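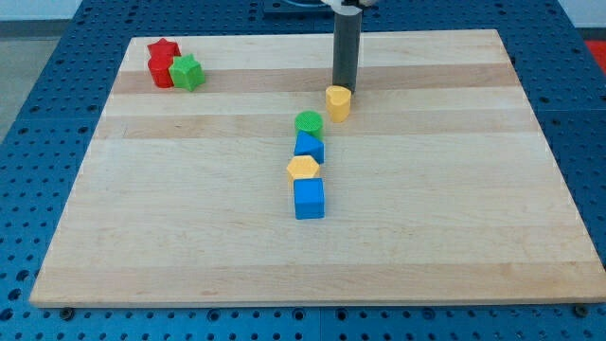

Star-shaped and cylindrical shape-sorter blocks on a board of light maple strips.

By Anika Halvorsen

Maricica Ilie is on her knees when I come in, with her cheek nearly on the carpet, feeling under a radiator for a plastic giraffe. She waves me toward a chair that turns out to have been built for a four-year-old. I sit on it anyway, and by the time I leave I have stopped noticing.

The Ledville Toy Library takes up the ground floor of an old shoe store on Rangel Street, and you can still see the word "Fittings" painted over the door to the back. Families borrow toys the way they would borrow books. They take them home for two weeks, bring them back and pick something else. The catalog stands at 415 toys this fall, a number Ilie knows because she spent last weekend checking every one of them against the cards.

"And I enjoyed it!" she says, giraffe in hand. "I'm not supposed to say that. But you open a box you haven't opened in months and it's a farm, and the farm has a little gate that works, and then you've lost half an hour to the gate."

Ilie taught kindergarten for most of her working life, first in Wavulthorpe and then here. The idea for the library came out of her own hallway closet. Her grandchildren would come to stay and ignore everything she had bought them after the first afternoon, then go next door and play until dark with the neighbor's beat-up train set. When the neighbor's kids came over, they went straight for her closet.

"So we swapped," she says. "We carried the whole lot across the yard in a wheelbarrow, theirs one way and ours the other. It was like a birthday for both houses, and it cost nothing. I lay awake that night thinking, what if it was the whole street?"

It was the whole street, and then a good part of town. She rented the shoe store one January, when the rent was low and the heating was worse than it is now, and opened with whatever people dropped off. Plenty of that was puzzles with a hole in the middle. She took them all. Some she still has, in a drawer marked "Nearly," and she lends them to anyone who doesn't mind drawing the missing piece on cardboard.

I ask what goes out most. I expected something with batteries.

"Blocks," she says at once. "Blocks, blocks, blocks. Shape sorters for the babies, wooden bricks for the middle ones, and then the big building sets for the ones who think they're too old for blocks. The loud toys go out once. They come back early, too, and the parent always puts the box down very gently so it won't start singing."

She has a theory about shape sorters, and she lights up telling me about it. Adults, she says, think the toy is a test. The child has to find the right hole, and if the star won't go in the circle, the child has made a mistake. She would like us all to relax about that.

"Watch a one-year-old who hasn't been told what to do. She bangs two pieces together. She puts one in her mouth, she drops it off the high chair, she looks for it, she takes the lid off and puts everything in the easy way. All of that is the toy! She's finding out what edges feel like. She's finding out that a round thing rolls off and a pointy thing stays put. The holes come later. If Dad keeps grabbing her hand and steering it to the right hole, she'll get bored, and I don't blame her, I'd be bored."

What should Dad do, then?

"Get down on the floor and have his own piece. Play badly. Children love it when you play badly. Try to push the star through the wrong hole and make a big face about it. She'll take it away from you and show you, and then you're really playing."

Her colleague Nelu Nedelcu has been listening from the workbench in the back, where he is gluing the axle on a dump truck. He does the mending three mornings a week. Before that he fixed sewing machines, and he has kept the tools, a tray of tiny drivers and hooked picks that he guards a bit more closely than the toys.

"Wheels," he calls out when I ask what breaks. "Wheels and strings. And anything that folds. If it folds, bring it to me now and save yourself the wait."

He gets up to show me a pull-along duck made by Treken, a small firm that stopped making toys years ago. Parents still ask for its things by name. The duck's feet are leather and slap the floor when it walks. Nedelcu has replaced them more than once with leather cut from old belts, and he walks the duck up and down the aisle for me, slap slap slap, looking very pleased. A boy choosing a puzzle puts it down and follows the duck to the end of the room and back.

"You see, he's customer service," says Ilie.

Membership costs $40 a year for a family, and there's a jar by the door for people who can't manage that and want to give something. No one checks. I ask whether toys go missing and she shrugs. Pieces do, all the time. Whole toys, hardly ever. A dollhouse family came back once with an extra uncle, a knitted one, and he has stayed in the box since.

The cleaning is the part people ask her about most, and she is happy to go on about it. Hard plastic goes in a tub of warm soapy water, gets a scrub with a soft brush and then dries on racks overnight. Wood only gets a damp cloth. Soaking swells it, and she has the warped dominoes to prove it. Stuffed animals she doesn't lend at all. "I tried it. One child fell in love with a rabbit and we had to let him keep it, of course we did, I'm not a monster. After that I said, no more rabbits."

Around eleven the room fills up. Tülin Sönmez arrives with twins in a double stroller and a marble run under one arm, and she is already apologizing for a missing marble. She has been coming since the twins could sit up. Her apartment is small, she tells me, and before this she had toys under the beds, in the bathtub and on top of the fridge.

"Now there's one shelf," she says. "That's it. And they play more! I didn't believe it when Maricica told me. I thought, she's just being nice about my apartment. But when everything is out they sort of wander, and when there are only a few things they settle in. Last week it was a tea set for days. I have had so much tea."

The twins have found the ramp that runs down from the old fitting room and are sending cars off the end of it. One car goes under the radiator. Ilie is down on the carpet again before I can offer.

It isn't only small children who come. Şükran Çetinkaya, who drives a school bus in the mornings, borrows board games for the evenings her sisters visit. She found the library by accident when she came in looking for shoes. She likes the long games with complicated boards, and she plays to win.

"My sisters complained at first," she says. "They said it's for kids, why are we doing this, put the TV on. Now they call me up to ask which one I've got this week. We had one about lighthouses and my oldest sister read the rules out loud on the phone before she even came over, so that we couldn't argue. We still argued."

Ilie would love more of this. She is setting up a shelf for grown-ups near the window, with jigsaws and card games and a couple of model kits, and she wants to hold a late opening for it on Fri 11 November. There will be soup. Nedelcu has promised to bring his own backgammon board and, he says, to go easy on people.

"He won't," says Ilie.

I ask what she would tell someone in another town who wanted to start one. She thinks about it while she counts marbles back into a cloth bag.

"Start with your own closet. Don't wait until you have a nice room. Get good boxes, clear ones, with lids a child can't open and a tired grandmother can. Write on the lid what's in there, every piece, because you will forget. And let people see you play with the things. If you stand behind a desk they'll whisper. If you're on the floor with the farm they come and sit down."

She ties the bag and holds it up to the light to look at the colors. Then one of the twins wants to look too, so she unties it again.

The Ledville Toy Library is at the north end of Rangel Street, next to the bakery. Toys can be returned at any time through the hatch on the left. Please don't put marbles through the hatch.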